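Ticket 346 – Demo cell stops at the rod step, open day visit
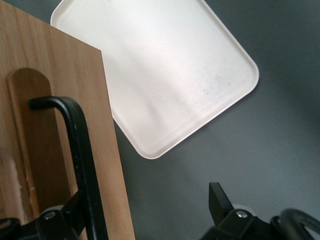

Wrist camera, short arm of the rod in the slot of the board, tray behind.

Opened by: Efren Macaraeg
Assigned to: Alfredo Policarpio
Customer / visitor: Drinico
Cell: Meredith
Priority: high until the visit, then normal
Status: open, workaround in place

Problem
The Meredith cell must show the rod step to the Drinico visitors on 7 August 2018. In the rehearsal the program stopped with "position not reached" in 2 runs of 14. Both stops came at the same place, when the short arm of the black rod goes to the rounded top of the slot. The other runs finished without a message.

What I checked first
Gripper screws left and right, both tight. Cable loop on the right side, it has enough length in all poses of the program. Air is not used in this cell. I restarted the controller one time and the error came back in the fourth run after the restart, so I don't think it is a memory problem.

Comment, Alfredo Policarpio
Please tell me which program version is loaded. In March we changed the approach for the Clasix boards and the slot on those is a little higher. If somebody loaded the old one for the open day, the bend of the rod will arrive too low.

Comment, Efren Macaraeg
Version is the one from March, I compared the file dates. But the board is not in the same position as on the drawing. I measured at the top corner and it is turned by almost 2 degrees. The fixture under it has some play when I push with the hand.

Comment, Alfredo Policarpio
Then it is the fixture. Please do these:
1. Loosen the fixture, push the board to the stop, tighten again.
2. Teach the slot point again with the rod in the gripper, not with the pointer.
3. Lower the speed to 20 percent for the last part of the approach.
4. Run it again and write the result here.

Comment, Efren Macaraeg
Steps 1 to 3 are done. Step 4: I made 20 runs, no stop. The play in the fixture is smaller but I can still feel it. With the low speed the step takes longer, and for visitors I think this is good, they can see how the rod turns in.

One question about the tray. Flustodetti asked in their mail if the tray can stay on the table during the demonstration. The path does not go over it, so for me it is OK – but please confirm.

Comment, Alfredo Policarpio
Tray can stay. Keep visitors behind the yellow line also when the robot is in hold. I ordered new pins for the fixture, please leave the ticket open until they are mounted and the normal speed is tested again.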